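Household chore automation

Household chore automation is the use of machines to carry out domestic tasks such as cleaning, tidying, laundry and washing up. The term usually covers general-purpose machines, meant to do several jobs with the same arms and hands, as well as single-purpose appliances. As of 2024-11-02 there was no general-purpose machine that could be left to run a home without help, although several chores could be done by machine under favourable conditions.

Background

The washing machine, the dishwasher and the vacuum cleaner took over much of the hard labour of housework during the twentieth century. Each of them does one job inside a closed space or along a simple path. The work left over is mostly handling: sorting clothes, loading racks, wiping surfaces and putting things back where they belong. Handling has proved much harder to hand over to machines, as the objects differ from home to home and are seldom in the same place twice.

Factories met the same difficulty earlier. Robots have welded and painted car bodies for decades, but the parts arrive in a known position. Jobs on the shop floor that involve soft, tangled or mixed items, such as fitting cables or packing assorted goods, are still largely done by hand.

State of the art by task

Floors. Robot vacuum cleaners are the most common domestic robots. They cope well with open floors and less well with cords, deep rugs and stairs.

Dishes. Arms fitted with simple grippers can move mugs and plates from a rack to a shelf. Loading a dishwasher is harder, with cutlery, glassware and dirty pans all needing a different grip.

Laundry. Folding is a popular test. A towel laid flat is within reach of many research machines. A shirt pulled inside out from a heap is a good deal harder, and most systems are slower at it than a person.

Wiping and scrubbing. Flat tables are manageable. Bathrooms combine water, tight corners and shiny surfaces, which upset both cameras and touch sensors.

Cooking. Machines can stir, pour and portion from prepared containers. Peeling, boning and judging when food is done remain mostly human work.

The Barstead trials

The Barstead trials were a comparison of two machines, the Sillari arm and the wheeled Oneck platform, in a furnished test flat in Barstead. They ran in May and were led by the engineer Birdie Pennington. Each machine was given 40 attempts at each of 5 chores. The Oneck platform cleared a table without help in 65 per cent of its attempts. The Sillari arm managed 44 per cent at the same task but broke nothing. Neither machine completed the bed-making task, which was dropped from the final table of results.

Pennington's report put many of the failures down to the hands. Items slipped, were gripped off centre or were knocked over on the way in. She recommended that future trials record the state of the fingertips at the start of each session, a practice later taken up by the parts maker Egilsson in its own testing.

Grippers and wear

Most machines used for chore research have two facing fingers. Hands with more joints exist, but they cost more and are harder to control. Two fingers are enough for a cup, a cloth or a drawer handle, and the same design can be held by a person to show the machine how a task is done.

The contact surfaces are often covered with a soft, grippy material. This layer can tear or peel with use, and a lifted edge may catch on cloth or let a smooth object turn in the grip. Pads are normally treated as spare parts. How often they need changing depends on the work, with rough or sharp-edged objects being the hardest on them.

Cost and upkeep

Purchase price is only part of the expense of a domestic robot. Pads, cables and batteries need replacing, and a visit from a technician can cost more than the part being fitted. Critics of home robots have argued that a weekly cleaner is cheaper and more thorough. Supporters point to people who cannot bend, lift or reach, for whom a slow machine may still be useful.

See also

Domestic robot
Dishwasher
Robot end effector
Service robot

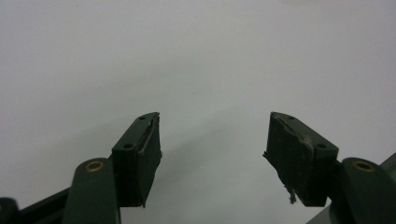
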